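Golunow Menu Corpus: README and data card

Last updated August 2021
Maintainer: Marleny Cuervo

What this is

A set of restaurant menus and short dining notes from four neighborhoods: Prina, Correa, Sumov and the old market streets of Golunow. Each menu was typed up by hand from a paper copy or a chalkboard, then matched to a dining note where one existed. The notes are short write-ups by paid tasters, with a score from 1 to 10 at the end.

Read the rest before you use the scores for anything. I keep getting messages from people who want to predict "good restaurants" with this data, and I don't think it can be done.

What's in the files

menus.csv has one row per dish: restaurant ID, section of the menu, dish name as printed, price as printed, and a cleaned price. Spelling mistakes in dish names are kept. If a menu says "ceasar," so does the row.

notes.csv has one row per visit: restaurant ID, taster ID, meal (lunch or dinner), the text of the note, and the score.

places.csv has one row per restaurant: neighborhood, seat count if we could get it, and a cuisine label. The cuisine label is the weakest column in the whole release. See below.

About the cuisine labels

We started with 60 labels and cut them to 21 after the tasters could not agree on where "bistro" stopped and "brasserie" began. The shorter list is easier to use, and I'm not convinced it is any more correct. A place in Sumov that sells dumplings, schnitzel and a decent fish soup is filed under "Central European" because the taster had the schnitzel. Another taster had the fish soup and wanted "Seafood." The first one filed first.

Treat the column as a rough shelf mark.

About the prices

Market-price items are blank in the cleaned column. Please don't fill them with the section average. Somebody did this with an early copy and ended up with a chart showing that lobster costs the same as chicken. Fruit plates and side dishes are often sold by weight, and the unit is missing on most of the Correa menus.
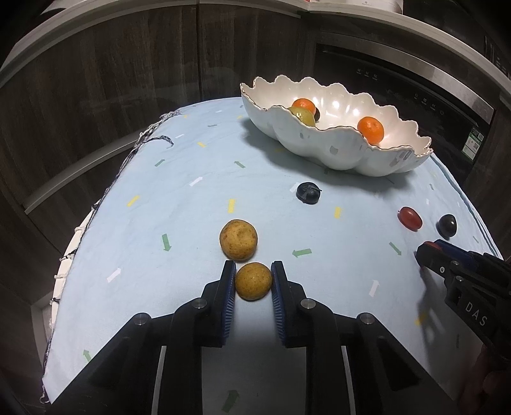

Round fruit on a light blue cloth.

Lunch specials are listed as separate dishes even when they are plainly the dinner dish in a smaller bowl. I tried matching them up and gave up after the Prina files, where three places change the name of the same pasta between noon and six.

About the scores

No taster in this release gave a score below 4. Either every kitchen in Golunow is competent, which I doubt, or people who are being fed on someone else's money are generous. There is also a clear house style in the notes: bread is "crusty," service is "warm," and the chef is always "passionate." If your model learns anything from the text, it will probably learn that.

Only 13 restaurants were visited by more than one taster. That is too few to say much about agreement, though you are welcome to look. Dinner scores run higher than lunch scores. Wine may be the reason – we did not record who drank what.

Known problems

Dessert sections are missing from several Correa menus because they were on a separate card.
Seat counts came from the owners and were never checked.
Two restaurants in Prina share a kitchen and have separate IDs.
Accents in dish names are inconsistent.

Not planned

Star ratings, a "best of" list, or a ranking by neighborhood. Please stop asking.

Corrections

Send the restaurant ID, the row, and what the menu says. A copy of the menu helps. Scores will not be changed at the request of a restaurant.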